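Mobile whiteboard

A mobile whiteboard, also called a rolling whiteboard, a freestanding board or, in older office catalogs, a "presentation easel on casters," is a writing surface held upright by a wheeled frame. It can be moved from room to room, at least in theory. In practice most mobile whiteboards travel once, from the delivery door to the spot where they will spend the rest of their working lives, and the casters serve mainly to collect hair.

The type is found in classrooms, workshops, offices, clinics and, since home working became common, in living rooms, where it competes for floor space with the sofa.

Construction

The board consists of a panel, a frame and a set of feet. The panel is usually coated steel, which accepts magnets, or melamine, which does not and which stains sooner. Glass panels exist and are admired by people who don't have to lift them. A narrow rail runs along the bottom edge to protect the panel and hide the core material. On many models a tray for pens is fixed to the front, and pens roll off it.

Frames fall into two families. In the fixed kind, two uprights carry the panel and end in feet that reach forward and back. In the pivoting kind, also called a reversible or flip board, the panel turns on a horizontal axis so that both sides can be used, and a catch on one upright keeps it from turning when leaned on. The catch is the part most often lost, bent or left undone. Many frames add slanted members to stop the whole thing from swaying while someone underlines a word with conviction.
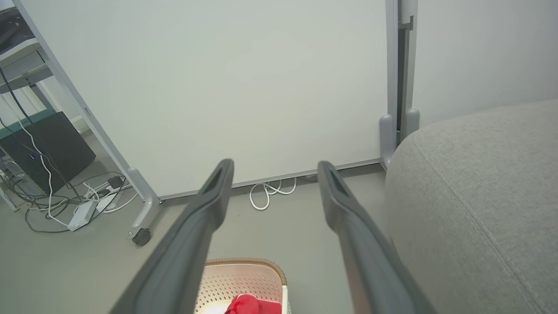 A mobile whiteboard in a furnished room, with shelving to the left and a cushion at right.

Feet and casters

Casters are sold in locking and nonlocking versions, and a typical board has two of each. Wanda Ziółkowski, whose handbook Boards and Their Users remains the longest thing written on the subject, recommends placing the locking pair on the side facing the writer. She also notes that almost every owner she spoke to had assembled the feet in whatever order they came out of the bag.

Curved feet give a board a wide stance with less metal to trip over. Straight feet are cheaper and are found with the shin. On hard floors a small caster rolls well until it meets a cord, at which point the board stops and the upper half continues briefly.

Height and the gap beneath

The distance between the bottom rail and the floor is rarely given in product listings, although it decides a good deal about how the board behaves in a room. A high panel is easier to write on while standing and leaves a wide gap below, through which an audience can see the speaker's shoes. A low panel suits children and people seated on the floor, and works as a screen, hiding whatever is stored behind it from anyone who doesn't bend down.

The Vamano firm sold a low board, the Nurnum, with a panel 65 inches wide. Its catalog called the piece "a wall that comes to you." Buyers appear to have taken the phrase at its word, and the Nurnum was used as a room divider far more than it was ever written on. The later Hollenstein model raised the panel by 2 inches, which was advertised as an improvement in airflow.

Cords

The floor under and behind a mobile whiteboard attracts cords. Several explanations have been offered. The simplest is that the board is commonly parked in front of an outlet, that the space behind it is out of sight, and that things put out of sight are given permission to multiply. A power strip laid there will fill up. Spare lengths of cable get coiled, the coil is set down for the moment, and the moment lasts for years.

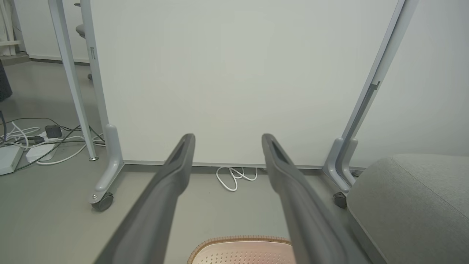 Ingeborg Haslinger, in a short study of 25 home offices published in October, sorted floor cords into three classes: those in use, those connected at one end, and those kept because they came with something. She found the third class hardest to reduce. Her subjects could seldom say what a given cable was for, but became protective when invited to throw it out.

The usual remedies are modest. Cords can be gathered with hook-and-loop straps and raised off the floor on a nearby shelf, or run along the wall under an adhesive cover. A power strip can be screwed to the underside of a shelf. Clipping cords to the frame of the board itself is discouraged, as the board will someday be moved by a person who has not been told.

Placement

A board needs room in front for the writer and room to the sides for the frame, whose feet extend past the panel in depth and sometimes in width. In living spaces the common compromise is to push it up to the seating until a foot disappears behind a cushion. The arrangement is stable and quite attractive. It also means the board can't be rolled out without first moving the sofa, so it isn't.

Light from a window should fall across the surface at an angle. Facing a window directly, a glossy panel shows the window. Matte panels reduce the glare and hold on to ink a little more fondly than their owners would like.

Companion furnishings

Rooms with a mobile whiteboard tend to acquire certain other objects. Open metal shelving is the most frequent, being of the same gray temperament. Upholstered seating turns up wherever the room has a second job. There is also, very often, a basket.

The basket of choice is light, made of perforated plastic, and wide enough to drop things into without aiming. The holes keep the weight down and let air reach damp cloth, and they allow the contents to be inspected without being dealt with. Shallow round ones can be carried on a hip. A contrasting rim, in tan or brown, is a nod toward wicker and fools no one past the doorway. 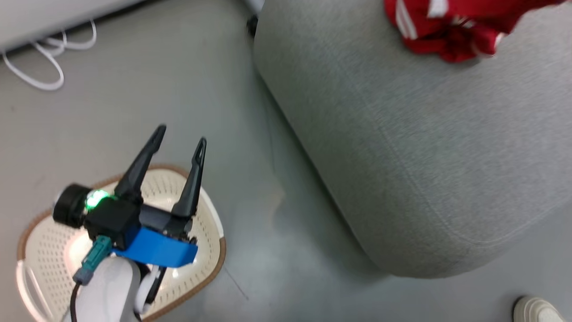 Baskets of this sort were designed for laundry and have drifted outward through the house. In a room with a board they hold erasers, cleaning cloths, gloves, a sweater for when the heating goes off, and toys belonging to whoever was last in the room. The Skilov storage range included one with a hook for hanging it from a whiteboard frame. The hook held the basket well. The basket then pulled the board gently toward whichever side it was on, and the hook was dropped from the range.

Care and cleaning

A dry cloth or felt eraser is enough for daily use. Marks left for more than a few days should be wiped with a damp cloth and a little mild soap, then dried. Permanent marker, which gets onto every whiteboard in the end, can often be lifted by writing over it with a dry-erase pen and wiping both away together. Abrasive pads scratch the coating, and the scratches fill with ink and stay.

The bottom rail should be dusted along with the floor. Casters are cleaned by tipping the frame, a job for two people, and pulling out the wound hair with tweezers. Frame bolts loosen with rolling and want tightening once a year. Boards that are never rolled want it less, which their owners may count as a saving.

Cost

Prices vary with panel material more than with size. The Nurnum was last listed at $229, pens not included.

See also: Blackboard; Flip chart; Room divider; Laundry basket; Cable management

This article was last revised on 17 October 2024.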